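# Lastcombe Rooms: simulated interiors for recording demonstrations

Lastcombe Rooms is a set of furnished indoor spaces for teams who train navigation and tidying policies and need a lot of recorded examples before they go near real hardware. You load a room, choose a task, and record either by hand control or with a scripted planner. Each run is saved as one episode with the camera view, the actions sent and a written instruction.

The set has 71 rooms. Studies and bedrooms make up most of it, with a smaller number of kitchens and hallways. Walls, floors, lighting and furniture can be changed between episodes, either from a list you supply or at random within limits you set.

## Recording

The recorder is called Bandska and comes with every licence. It runs at 5 frames a second by default, enough for driving tasks. Arm work needs a faster setting, and you can change it per task. Episodes that end early are kept and marked as incomplete, so you can decide later whether to train on them.

Instructions can be typed as you go or filled in afterwards. We suggest writing them in the way a person in the room would speak: "go to the desk with the yellow lamp" works better in our tests than a list of object codes.

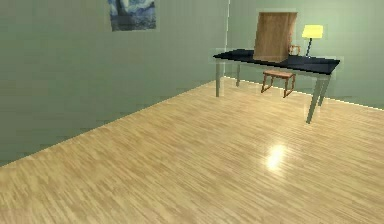

*Merell Bustos*

Study rooms are the usual starting point. The open floor leaves space for long approach paths, and a desk with a stool pushed under it makes a useful goal, as the policy has to stop short of the legs. Glossy boards are on by default. Reflections from the ceiling light move with the viewpoint, and a policy trained only on matt floors tends to treat them as obstacles. Set `floor_gloss` to 0 if you want them off.

Wall pictures can be swapped or removed. Leave at least one in place if your instructions refer to it.

## What you get

- 71 rooms, with editable furniture layouts
- Bandska recorder and episode viewer
- 4000 ready-made episodes, all with written instructions
- 9 task templates, including approach, search and return to start
- Export to common training formats

## Known limits

Low-resolution rendering gives soft edges on thin parts such as table legs and lamp stems. Use the high setting if your policy relies on them, and expect recording to slow down. Soft items such as bedding and curtains don't move when touched. A fix for door handles is due in August.

Licences are sold per site. Updates within the same version are free.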